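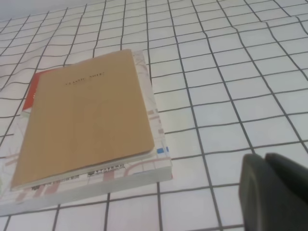
Gronside, Aug 21, 2018

Can a robot clear books and papers off a table yet?

Posted by Fotini Vrettos in Home Help > Machines and Gadgets

I run a small tutoring room out of my house, and the table gets used for lessons, homework and then dinner. Between those, someone has to pick up the books and notebooks and put them back on the shelf. It takes me about 40 minutes a day if I add it all up, and I have a bad shoulder, so I would like to hand it off.

I already have a Winance floor vacuum and it does fine. A relative keeps telling me that arms with grippers are now good enough for tables as well. I have read a few company pages and they mostly show the arm picking up a wooden block or a soda can. My table has a thick paperback lying flat with a thinner notebook on top of it, and sometimes another cover or a sheet in between with only a strip of red showing. The tablecloth is the thin printed kind with a grid on it and it never stays flat.

So what I want to know is whether a machine with an ordinary two-finger gripper can do this today, in a house, without me standing next to it. I don't need it to be fast. It could take all night. I also don't need it to know which student owns which notebook, I can sort that out at the shelf.

Second thing, if the answer is no, is there something I could change about the table so that the answer is closer to yes?

Zoia Yatsenko

Short answer is no for your house, partly yes if you change the setup.

I work on a packing line where we have arms doing pick and place, so I can tell you what gives them trouble. Flat things on a flat surface are hard for two fingers. The fingers want to close on two opposite sides of something. A paperback lying down is too wide for many of the smaller grippers if they come at the covers' long edges, and if they come at it from the spine side they need to get one finger underneath. There is no room underneath. People solve it by sliding the book until one edge hangs over the side of the table and then pinching that edge. You do the same thing with your hand when you pick up a sheet of paper or a playing card, you just don't think about it.

The notebook on top is easier in one way, because a finger can get at its edge if the cover lifts a little. But if the machine pinches too low it takes the layer below as well. Your red one in the middle is the sort of thing that gets missed. The camera sees a stripe of color and the software has to decide if it is a separate item or part of the notebook. Ours would stop and call for a person.

The tablecloth would worry me more than the books. When a finger pushes along the cloth to get under a cover, the cloth moves with it and bunches up, and then the book is sitting on a ridge. A printed grid can also confuse some depth cameras, the repeating kind of pattern especially. Others don't mind it. You would have to try.

What I would change:

Take off the cloth, or use a rubber-backed mat that grips the table.

Keep things in single layers. No stacks.

Stand the books up in a rack on the table between lessons. Two fingers are quite good at taking hold of an upright book by the spine if there is a gap on both sides.

Use shallow trays with a handle. The machine moves the tray and you never ask it to handle the contents. This is how we do nearly everything at work.

Once you have done all of that you may find there is not much left for the robot to do. With the rack I would guess most of your lifting goes away too. Check the payload before buying anything. The small arms sold for hobby use lift very little when stretched out, and the ones that can handle 22 pounds are heavy, cost a lot and need a guard or a safety-rated setup around children.

benchvise201

Get a suction cup. Problem solved. We use them for everything at the shop.

Zoia Yatsenko

Replying to the above – suction is good on glossy covers. On a thick paperback it lifts the front cover and the rest of the book hangs open below it. On plain kraft-type notebook covers it depends on how much air leaks through. I would not leave it running unattended.

Jia in Celtness

I looked into this in May for my father, who can't bend well. Different job (laundry and mail) but the same answer from the two sellers I called. Neither would promise it working in a home without someone nearby. One of them was nice about it and said to ask again in a few years. The other wanted to sell me a service plan.

We ended up with a rolling cart at table height. He slides everything sideways onto it and pushes it over to the shelf. No lifting. It might suit your shoulder, and the students can do it themselves at the end of a lesson.

If you do go for an arm, ask them to run your own books on your own cloth before you pay. A demo with a block doesn't tell you much.

Fotini Vrettos

Thank you, this is clear. I'm going to try a rack and a cart first and lose the tablecloth during lessons. Zoia, does the gap between books in the rack need to be wide? I'd like to get one that would still work later on if the machines improve.

Zoia Yatsenko

A finger's width on each side plus a bit. Get one with movable dividers and you can set it later.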